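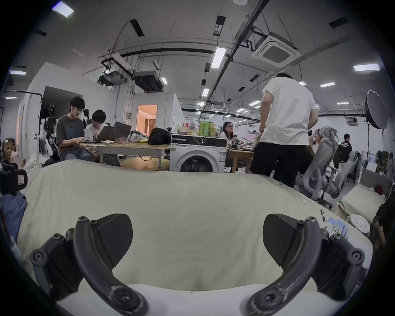 Drallton Mill throws its doors open once a year, and I finally got myself organised enough to go in June 2023 (I'd missed it twice, once through illness and once through sheer laziness). It's the old weaving place by the canal, the one that makes heavy cotton covers for sofas and beds. I've wanted a nose round for ages, mostly because of my own ongoing battle with loose covers. I like cream, you see, and cream cloth never lies flat for me — it rumples softly the minute you put a pen or a few packets down on it, and then it stays like that until somebody tugs it straight.

Entry was £9, which included tea and a slice of something. We started in the yarn store, then went up a very steep iron staircase to the weaving floor, where they hand you earplugs and you'd be mad not to use them! There are 19 looms, and the oldest, a great green thing everyone calls the Montes, still gets switched on for visitors. It makes the floorboards hum right through your shoes.

The bit I enjoyed most was the finishing room. Our guide said a finished roll weighs more than 750 grams a metre in the heaviest cloth, a weave they sell as Vikemach, and let us feel it next to the lighter Jadix. I'd have guessed the light one would crease less. Wrong way round! The heavy one drops back under its own weight, and the Jadix holds on to every fold you give it. So that's my sofa explained.

Lunch was a cheese roll on the canal wall, in proper sunshine. The shop was busy when I got back and the remnants bin had been well picked over, but I came away with two metres of Vikemach in oatmeal and a bag of offcuts for cushions. Parking is in the field behind the chapel, and do bring change, as the machine doesn't take cards. They're running a smaller tour in July, without the looms going, if you'd prefer it quiet.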